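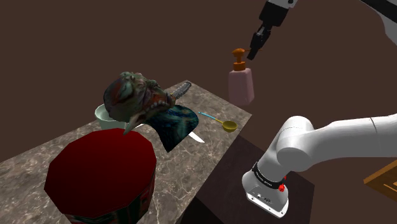 Before the arm on my garage bench gets to touch a single real dish, it has to earn the privilege in a simulated kitchen. I have one arm, one set of gripper fingers, and a spouse with views on soap on the ceiling. The simulated kitchen has a marble counter, a pink pump bottle with an orange top, and a monster's head lying on its side among the tableware, and I have never had to apologize to any of them. What follows is how I set up the pump bottle task, including the parts I got wrong.

What you need

A desktop with a halfway decent graphics card
A physics simulator you can script (any of the usual ones)
A model of your arm, with joint limits that match the real thing
A folder of household objects with collision shapes
Patience, or a second hobby

Step 1. Put the arm where it can reach

Mount the simulated base beside the counter, at the same height you plan to use at home. Measure the real bench first. I guessed, and my arm spent an evening straining at the near edge of the marble like a man trying to reach the remote without getting up. Bolt the base to its own platform if you can. If it stands on the counter it eats the space you need for objects.

Run the arm through a slow sweep with nothing for it to grab and watch for the elbow folding back on itself. Tighten the joint limits until it stops.

Step 2. Clutter the counter

A bottle alone on a clean surface teaches you nothing about kitchens, or at least nothing about mine. Spawn a handful of objects at random poses and let them settle before the arm moves. I give them 1,000 physics steps. With fewer, things are still rocking when the gripper arrives, and you end up debugging your grasp when the trouble is a wobbly bowl.

Patricio Iglesias, who shares the workshop bench with me in winter, picked most of my objects. This is why there is a bust with pointed ears next to the salt shaker. I complained until I saw how useful it was: it's lumpy, wide at the base, and exactly the sort of thing a planner assumes is a box.
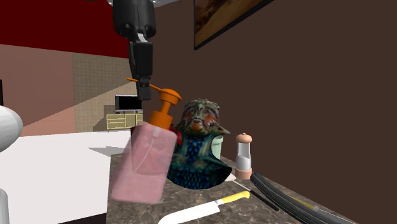 Step 3. Come in from above

Pump bottles are mostly a problem of the nozzle. It sticks out sideways, it's thin, and the collision mesh that came with yours is probably a fat block that makes the whole top twice as wide as it should be. Turn on the collision view and look. If the nozzle is a brick, split the mesh into three pieces (collar, stem, nozzle) and let the simulator wrap each one separately.

Then set a pre-grasp pose straight above the pump head with the fingers open. Rotate the wrist so the fingers close across the collar and don't land on the nozzle. Lower slowly. Slower than that. I use a tenth of the speed I use for free motion, and Patricio goes to make coffee.

If the bottle tips on contact, check these in order:

The mass. My bottle weighed less than a sheet of paper by default.
The friction on the fingertips.
The grip force, which you have probably set too high.
The center of mass, which should sit low in the bottle and not up in the pump.

Step 4. Add a wrist camera

One view from across the room is fine for admiring your work. For the last few inches you want a camera on the wrist looking down past the fingers. Angle it so both fingertips are always in view, and accept that the linkage is going to hog a good part of the picture. Mine does, and I've stopped moving the camera around to fix it, because every other spot was worse.

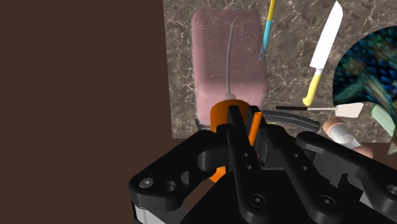 Save the wrist view and the room view with the same step number on every capture. I skipped this the first time and spent most of February matching them up by eye, which I can't recommend even to people I dislike.

Step 5. Run it a lot

Set the run going overnight with a new random layout each time. My last batch was 2,000 attempts. The script called 904 of them good, and I was pleased until I found that in 134 of those the gripper had closed on something other than the bottle and lifted it with great confidence. Test for the right object by its ID, not by "something went up."

Sort the failures by the distance from the bottle to its nearest neighbor. Mine piled up wherever the bottle was hard against the bust, so I added a sideways nudge before the descent and reran only those layouts.

Step 6. Try the real bottle

Empty it first. Rinse it too. Put a towel down, keep one hand on the stop button, and start with nothing else on the bench. Add the clutter back one object at a time, knives last or never.

The settings file for the grasp is the one I still change most. If your fingers are wider than mine, start with the pre-grasp height and leave the rest alone until that works.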